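# About Lorton

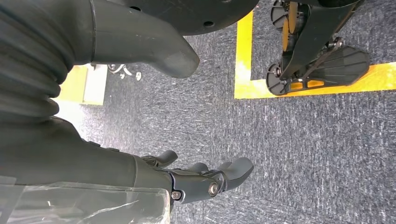 Lorton sells and services the Manalo hand, a dark gray robotic hand that bolts onto most mid-size arms. We started in Kamiria with a single workbench and now ship to labs, colleges and small plants. Every hand gets a 60-minute run on our own floor before it is packed. Yellow tape on the carpet marks the corners where machines stand, and the round-headed bolts at the joints are silver metal, so a customer can find them fast when a finger needs changing.

## What you get

- One Manalo hand, left or right
- The Ditine control box and cable
- 2 spare fingertips
- A printed setup guide

The warranty runs 2 years or 2000 hours of use, whichever comes first. A bench check costs $95, and we take that off the bill if you go ahead with a repair. Orders and service requests go through the contact form.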